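フィギュアの地方大会をテレビで追いかけるだけの人間だったのに、ついに現地観戦してきました。Ulbridgeのリンクで開かれたMostyn杯。忘れないうちにだらだら書きます、長いです

1
家を出たのが朝の6時前。Jorkatthorpeで乗り換えて、そこからバス。2月のバス停、つらい。リンクの中のほうがまだ暖かいんじゃないかと思ってたけど、そんなことはなかった(当たり前)

2
録画はちゃんと予約してから出ました。地元局で夜に女子フリーだけ放送があるんです。前の晩に番組表とにらめっこして、延長も見込んで後ろの番組まで押さえた。完璧!
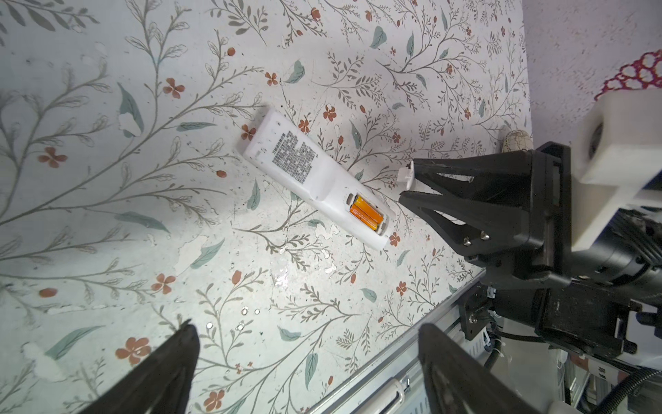
3
席は自由席で、ジャッジの反対側、ショートサイド寄り。ジャンプの助走がこっちに向かってくる席です。テレビだとカメラが追ってくれるからわからないけど、スピードがぜんぜん違う。最初の6分間練習で口が開きっぱなしでした

4
あと音!エッジが氷を削る音って、上手な人ほど静かなんですね。ジュニアの子たちのあとにシニアが出てくると、急にシャーッていう細い音だけになる。鳥肌

5
男子ショートは混戦。上位2人が4回転を入れてきて、どっちも着氷は少し詰まったけどこらえた。わたしは3番滑走の選手のステップが好きでした。点は伸びなかったけど、曲の終わりぴったりに止まって、客席がわっと沸いたんですよ

6
お昼は売店のスープ。並んだわりに量が少ない。でも温かいだけでありがたい。隣の席のご婦人が通い歴の長い方で、ひざ掛けの下にカイロを敷くといいと教えてくれました。次から絶対やる

7
整氷の時間も好きになりました。Mekuraってロゴの入った整氷車が出てくると、小さい子たちがみんな手を振るの。運転手さんも振り返してくれる。わたしも小さく振った

8
で、女子フリー。優勝した選手、前半の連続ジャンプが決まった瞬間に勝ったなと思いました。後半の3回転で1回ステップアウトがあったのに、そのあとのスピンがどんどん速くなっていって、最後のポーズで泣いてる人が周りに何人もいた。わたしも鼻がつーんとしました

9
ペアは正直よくわからないまま見てたんだけど、リフトの高さは生で見ると怖いです。真下から見上げる感じになるし。スロージャンプのたびに「ひっ」って声が出て、前の人に振り向かれた。すみません

10
帰ってから、いつものテーブルで戦利品のプログラムを読み返してます。全部で28ページ、選手紹介がやたら詳しい。好きな食べ物まで載ってる

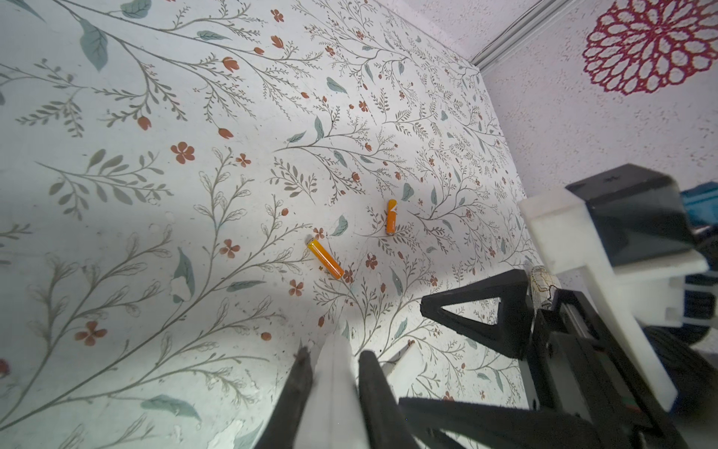 テーブルの花柄とオレンジ色

11
録画はまだ見てません。生で見たものを上書きしたくないような、でも解説も聞きたいような。たぶん明日の朝には見てる

12
来季はグループで取れる席も狙いたい。ロングサイドの真ん中から見るとどう違うのか、気になって仕方ないです。行ったことある方、おすすめの席教えてください!寒さ対策もまだまだ募集中

13
あ、花束の投げ込みのこと書くの忘れてた。あれ、意外と飛ばないんですね。手前の壁に当たって落ちてる人がけっこういて、スタッフさんが拾って氷に置き直してました。わたしは投げる勇気がなくて、拍手だけ。手のひらがまだちょっと赤いです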